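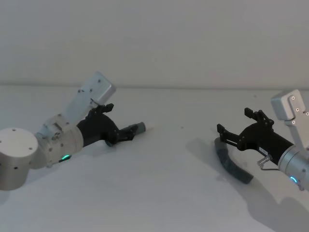
Photo: Tyra Söderlund / Stermont

Progress report, December – two-arm handling cell
To: Siv Eide, Dahlgren
From: Hauwa Omoregie, Stermont
Monday, December 22, 2025

Siv – short one, and not the one I wanted to send before the break. Main points first, detail under.

Handover trials stopped. Right arm had an uncommanded release during a powered hold. No one hurt, no damage to the arms. Cause partly understood. Milestone 3 will slip, see end.

What happened
Long run on the rubber strips, pass from right to left in mid air, release, return, repeat. Target for the run was 400 handovers. Cycle 255 the right gripper opened before the left one had closed. Strip dropped to the table. That by itself is a dropped part and we would have logged it and carried on. The problem is what came next. The controller still believed it had a good grip and went on with the sequence, so the left arm closed on nothing, reported success, and started its retract. Birger hit the stop. Both arms held position, brakes ok.

So two faults really. Gripper opened when it shouldnt have, and the software didn't notice.

What we know
Logs show the right gripper lost its command link for a moment and came back. When it comes back it goes to its default state, and the default state is open. That is a setting, it came that way and we never changed it. Should have been caught in the risk review in the fall. It's on my list of things that review missed and I'll own that one.

Link loss – best guess is the cable run at the right wrist. Birger found he could get the same dropout by flexing the cable by hand with the wrist rolled all the way over. Did it three times out of maybe a dozen tries, so not conclusive. The left side would not do it at all. We have not opened the connector yet, waiting on a spare from Drulta so we aren't stuck with a dead arm over the holidays.

The grip check is our own mistake. It looks at finger position only, and with a thin strip the difference between "closed on strip" and "closed on nothing" is small enough that the tolerance swallows it. Worked fine with the thicker test pieces, which is why we didn't see it in November.

Why it matters for you
With a rubber strip this is a nuisance. With the metal parts in phase two it is a dropped load, and the operator at your plant will be standing a lot closer than Birger was. I don't want to run anything heavier until both faults are closed. Roald agrees. He asked for the lockout on the trial program and it's in place, needs his key or mine.

Done so far
Trial program locked out
Default state on both grippers changed from open to hold last position – tested at low speed, works, not yet tested under load
Logs and the run video copied to the shared folder
Incident form filed with Roald
Cable at the right wrist re-routed with more slack, temporary fix only

Still to do
Replace connector and cable, right wrist. Same on the left so they match, even though it's behaving
New grip check using motor current together with position. Tyra has a first version running on recorded data. It catches the bad cycle. It also flags some good ones, needs tuning
Controller to stop both arms on any link loss, either side. At the moment only the side with the fault reports it, the other one keeps going. This is the one I'd put first
Redo the risk review, with someone from outside the team. Would like your safety person in the room if you can spare them
Repeat the full run from zero. Not counting the cycles we already have

One open question for you. Hold last position is right for a dropped link but it's a worse choice if somebody has a finger in there. We need a manual release the operator can reach without going round the back of the cell. Is there a rule on your floor for where that has to sit? Otherwise we will pick a spot and you'll hate it.

Schedule
Milestone 3 (full handover run, no faults) was due end of December. Not going to happen. I'm asking for three weeks, most of that is the Drulta parts and the review, the code is quick. Milestone 4 can hold its date if the parts come when they say. If they don't I'll tell you the same day.

Budget
Connectors and cables come out of the spares line, covered. Outside reviewer is not covered. Will send a quote seperately, small.

Other work this month
Sostudov sent the revised fixture drawings, Tyra has checked them, two comments back to them. Camera calibration done on both sides. Operator screen untouched, everybody got pulled onto this.

I'm on the phone until Tuesday night, after that Roald has it. Call before you forward this upstairs please, would rather walk you through the link loss part first.

Hauwa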